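**Demonstration collection** in robotics is the recording of a task as a person carries it out through a robot, so that a control policy can later be fitted to the recording. Two methods are common. In kinesthetic teaching, the operator holds the arm and moves it by hand. In teleoperation, the operator moves a separate leader device and the arm follows.

Each recording, or episode, stores joint positions, gripper opening and camera images on a shared clock. Episodes that contain a dropped object or a long pause are usually marked and may be left out of training.

## Rack loading

Placing plates in a dish rack is a frequent tabletop task. A plate lying flat offers little height for the fingers to grip, and it must be turned on edge before it can enter the rack. Clearance also shrinks as neighboring slots fill. 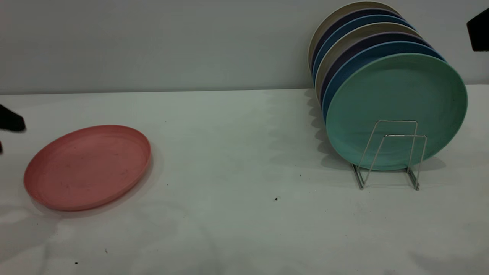 *Plate-racking workspace with seven plates upright in a wire rack and a pink plate on the tabletop.*

The Warnden task set, compiled in Clellville by Shaimaa Abdel Rahman and Benedek Bárány, contains 243 episodes of rack loading. Of these, 155 were recorded by teleoperation and the rest by hand guiding. Start positions were varied between episodes – the rack itself was kept in place.

## Limitations

Hand guiding gives the operator a direct sense of contact, but the operator's arms can block the camera. Teleoperation keeps the view clear and often loses the sense of touch. Leader devices with force feedback, such as the Mahrous handle, reduce this loss at the cost of added weight and calibration time.

## See also

- Imitation learning
- Haptic feedback
- Grasp planning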